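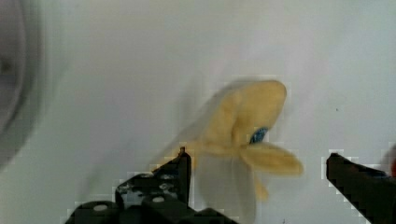

The Sleiman Community Workshop has confirmed that its shared robot arm project, known as Disten, will remain open to members through December. The build is assembled on evenings and weekends by members of the Ultorach makers' group, using a bench on the workshop's main floor. Current work concerns the two-finger gripper and the handling of soft or irregular items, among them a partly peeled banana with its blue sticker still attached. Members have logged 2811 trial moves to date. The workshop, founded in 1973, contributed $400 toward wiring and fasteners. 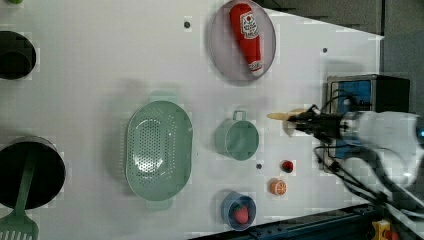 Disten is intended to help with simple kitchen tasks in a home setting. Practice items are drawn from a common supply and returned at the close of each session. The table currently carries a mint-green colander and cup, a ketchup bottle on a gray plate, and a toy strawberry in a small blue bowl, and the gripper is also being used with a pale yellow wooden utensil. Control software is shared with Sorix, an earlier build completed by the same group.

Bench sessions are limited to eight members. Those wishing to attend should sign up at the front desk. Safety instruction is required before first use of the arm.

Posted Aug 11, 2023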